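Count the Garments, Then the Episodes

Most reports on cloth handling open with the number of demonstrations. Ours did too, until August. The set Pendo Kashindye and I were building for Telomon stood at over 4000 episodes, and the cover sheet said so in large type. The number of separate garments behind those episodes was 21. It appeared in a table near the back.

I think the second number should come first. A policy trained on one pair of jeans picked up 700 times learns that pair of jeans. It learns where the stiff seams sit and how far the waistband droops. Give it a heavier pair and it closes on air or takes two layers when it needed one.

The usual defense is that cloth never lands the same way twice, so every episode is new. Erick Rotich makes this case well, and for the shape of the folds he is right. Weight, stretch, seam thickness and hardware do not change when a garment is dropped again. Those are the properties that decide whether a grasp holds.

Buying more clothes is cheap compared with operator time. What costs is the bookkeeping: each piece needs an entry, a weight and a note on closures before anyone records with it. At Okoth we skipped that step for a whole season and later had to discard 506 episodes that could not be matched to a garment.

My proposal is dull. Cap the episodes per garment. Hold out whole garments for testing, never single episodes. Report failures by fabric and by fastening, with straps and buckles listed apart from plain cloth. Denim deserves its own line, since a bunched fold with stitching across it loads the fingers differently from a flat hem.

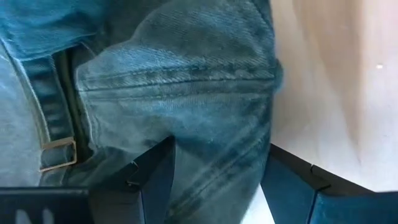
What the Cap Should Be

I would start low and raise it only when the held-out garments stop improving. Kimutai Mwakalinga prefers a fixed share of the total, which is easier to audit. Either would be better than no limit.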